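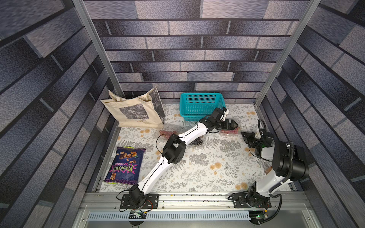
The two-arm packing cell at Indby, Clindville.

15/07/2025
By Sulastri Goh
4 min read

I drove out to Clindville because Indby had promised visitors a frank account of its bad winter. Most robot companies will show you the arm that works. Fewer will talk about the one that didn't, so I gave up a morning for it, and I came home with a free pen and more questions than I went with.

The facts, as Indby tells them. Last November, during a grocery handling run, one arm of a two-arm cell kept closing on a plastic fruit box after it should have stopped. The box buckled. The second arm was already on its way in to take the same box, and the two grippers met. An operator reached over the front rail to pull the fruit out, and the first arm moved again with her hand still inside. She got a bruised wrist. The line was down for 24 days.

The company's name for this is "the November contact event." I heard the phrase from four different people before coffee.

The cell we were taken to see handles the same kind of goods. There's fruit in clear clamshells, a bag of chocolate snacks, a canvas tote, and a teal basket for the fruit to go in, all on a flowered tablecloth. The walls are printed with bricks. Our guide said the busy patterns are deliberate, meant to make life hard for the vision software, and I'll give them credit for that. Plenty of demos I've sat through used one red block on a plain white table.

What I wanted to know was how two arms sharing one small floor decide who goes first. The answer is a piece of software called Phan, which books the space in front of each gripper and refuses to let the other arm in. In November, Phan was running. It had booked the space correctly. But the first arm had lost its force reading and was reporting zero grip while it squeezed, and Phan took its word for it, decided the box had been dropped, and released the booking. Indby's slide called this "a sensor fault." I'd call it a design that believed whatever it was told.
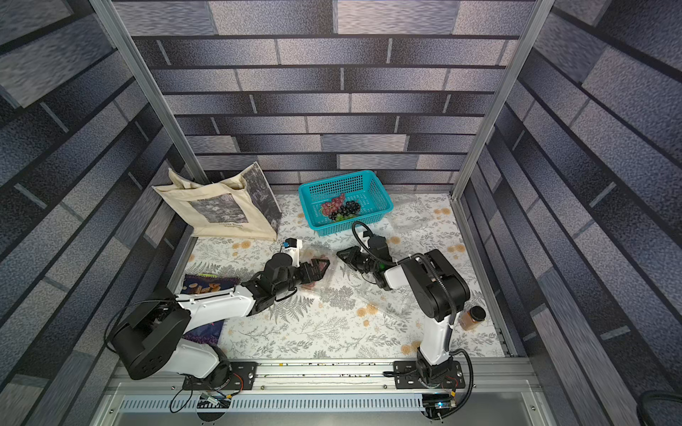

Vol. 8, No. 3 - p. 17

The fix has two parts. Grip force is now checked against motor current, and if the two disagree the arm freezes. The supplier, Davow, also changed the cable that carries the force signal, which had worn through where it bends near the wrist. Both sound sensible to me. I asked how long the new cable is expected to last and was told "much longer." I asked for a number and got 700 hours of testing, which is a start, though the old cable failed after more hours than that.

Then there's the front rail. The operator got her hand in because the front of the cell was open and she could. I asked what had changed there. The guide talked about retraining, and a new rule that nobody reaches in until both arms are powered down. That's a rule on paper. People break those when fruit is getting crushed and a supervisor is watching the clock. A light curtain across the front would stop the arms whether or not anyone remembered their training, and Indby says one is "under review." It has been under review since November.

They also showed us a chart of 197 test runs since the restart with no contact between grippers. Good, but the 24 runs before the accident had no contact either, and I'd have liked to see how many of the 197 ended in a freeze. A cell that stops itself every tenth box is safe enough, but somebody has to walk over and reset it, and that somebody is the person whose wrist we were just talking about. The guide didn't have the figure. She wrote down my address and said she would send it.

To be fair, the staff were open about the timeline and let us read the incident log, with only the names taken out. The log has one line I copied down: "Arm 1 resumed on its own after fault cleared." I asked whether an arm can still resume on its own. Two engineers looked at each other, and one said not in this cell. There are other cells in the building. We didn't get to see them - the tour was running late by then, and lunch was out.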